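How to Collect and Submit a Private Well Water Sample

Mokcombe Regional Water Laboratory
Revised February 2022

This guide applies to households in the Mokcombe and Trerkitz service areas that draw drinking water from a private well. Customers on the public supply should refer to their annual water quality report.

Before you begin

Request a sample kit from the front desk or by mail. Each kit contains one 600 mL bottle for general chemistry, one small sterile bottle for bacteria, a submission form (Form 92), two labels and a cold pack. Kits are to be used within 14 weeks of issue. Please do not substitute household jars or bottles, even if they have been boiled.

Place the cold pack in a freezer the evening before you plan to sample. Clear a clean, hard surface near the tap and wipe it down with plain water and a paper towel. Scented cleaners should not be used in the room on the day of sampling.

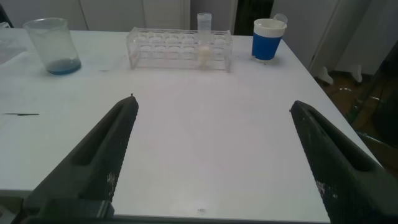 White work surface, sample reception room, Mokcombe.

Choosing a tap

Use an indoor cold-water tap that is in regular service. Kitchen taps are preferred. Avoid swivel faucets, leaking taps and garden hoses. If the house has a softener or filter, decide whether you want results for treated or untreated water, and mark the correct box in Section B of the form. Owners of Skuvine under-sink units will usually find a bypass valve on the supply side – consult the manual before turning it.

Households that want both results must submit two kits. The second kit is charged at the reduced rate.

Remove any aerator or screen from the faucet and set it aside. Wipe the outlet with the alcohol pad provided and allow it to air dry.

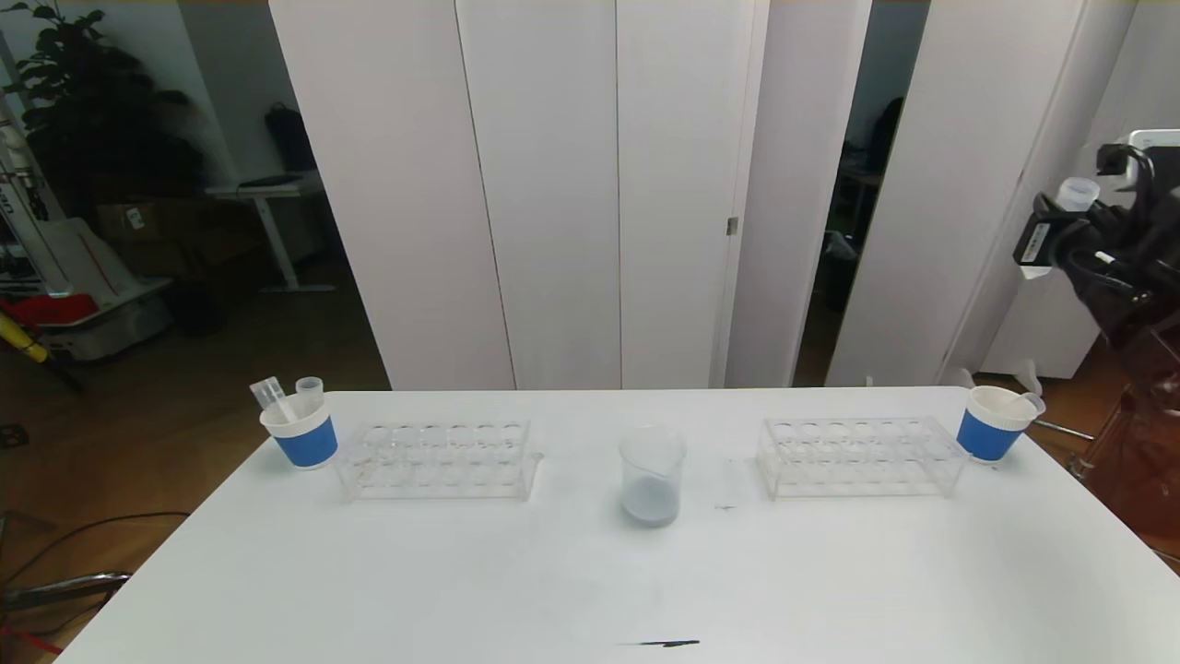 Collecting the sample

1. Wash your hands and put on the gloves if your kit includes them.

2. Run the cold water at full flow for around 12 minutes, then reduce it to a stream about the width of a pencil.

3. Fill the sterile bottle first. Hold the cap by its outer edge and do not set it down. Do not rinse the bottle. The white powder inside is a preservative and must stay where it is.

4. Fill to the marked line, leaving the air space above it, and close the cap firmly.

5. Rinse the large bottle three times with tap water, then fill it to the shoulder.

6. Write the date, time and tap location on both labels in ballpoint pen. Gel ink tends to run in the cooler.

If the inside of the sterile bottle or cap is touched at any point, discard the bottle and ask for a replacement. Replacements are free of charge.
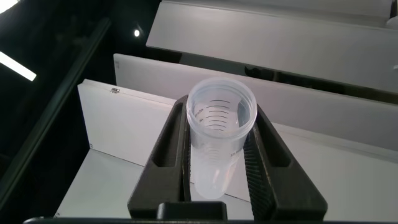 A replacement may also be requested if the seal was broken on arrival, or if the label has come away from the bottle. Please quote the kit number printed on the lid of the box.

Delivering the sample

Keep both bottles cold but not frozen. Bacteria samples must reach the laboratory on the day they are collected. The chemistry bottle may be held in a refrigerator overnight if necessary.

Samples are accepted at the Mokcombe front desk and at the Ó Dálaigh Building in Trerkitz, where the last courier leaves at noon. Samples that arrive warm, leaking or without a signed form cannot be tested.
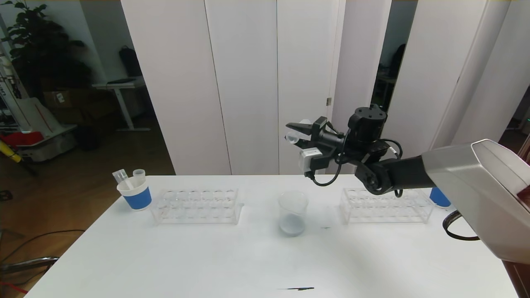

Reception room table. A cup with a blue band stands at left.

Reading your results

Results are mailed to the address on the form. A bacteria result is reported as "present" or "absent." If it is "present," boil water used for drinking and cooking and call the laboratory for advice on disinfecting the well. Chemistry results are listed beside the recommended limit for each substance.

Fees were last changed in January and are printed on the back of Form 92.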